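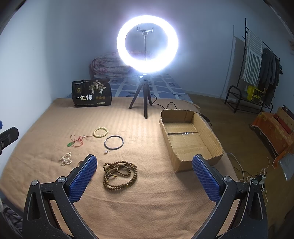 The council in Nomport has put out the new evacuation sheet, and it says one bag per adult, 20 kilos, no exceptions at the Vurkgate checkpoint. I have read it twice and it doesn't say a word about valuables. Do they count toward the weight, and do they have to be declared? The wooden prayer beads and the pearl pieces on the blanket weigh next to nothing, but I don't want to argue about them at a barrier with 200 people behind me. We are on the second bus list, so I'd like to know before Sunday.
– Beverley Tawhiri

sirau_north wrote:
Everything counts toward the 20. They weigh the bag at the bus, and they don't open it unless it's over. Anything on your person isn't weighed. My sister went through in January with her rings on and no one asked.

kettle35 wrote:
That was January. The checkpoint changed hands since then and people are being asked to fill in a form. Declare it. If you don't and they find it, you lose your place on the bus.

sirau_north wrote:
Who has lost their place? I keep reading this and I have yet to see a name or a bus number.

Beverley Tawhiri wrote:
I called the council line and waited 40 minutes. The woman said to write a list and keep it with my papers – she didn't know about a form. So now I have a list.

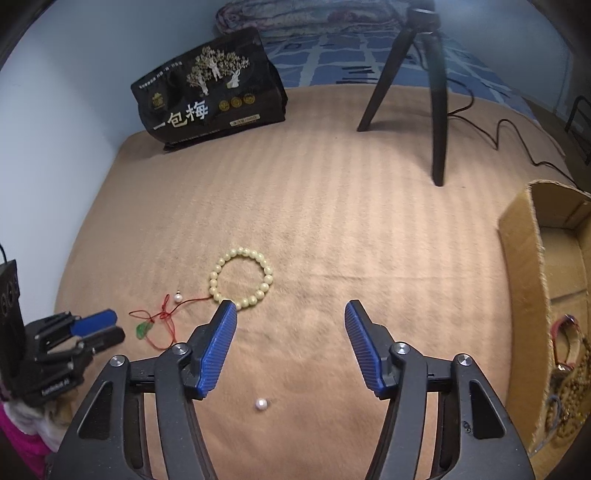 Hubert Sadowski wrote:
There is a form, I filled one in on Tuesday. It's one page and it only asks about cash and gold. The soldier didn't read mine. The wait was almost 35 minutes and all of it was for the ID check, so have your ID in your hand and not in the bag.

kettle35 wrote:
Thanks. So there is a form.

sirau_north wrote:
For cash and gold. That isn't what you said.

Beverley Tawhiri wrote:
Can we leave that. Hubert, did they take the form off you or stamp it and give it back?

Hubert Sadowski wrote:
Stamped and gave it back. They ask for it again when you get off at Sirau, so don't throw it out.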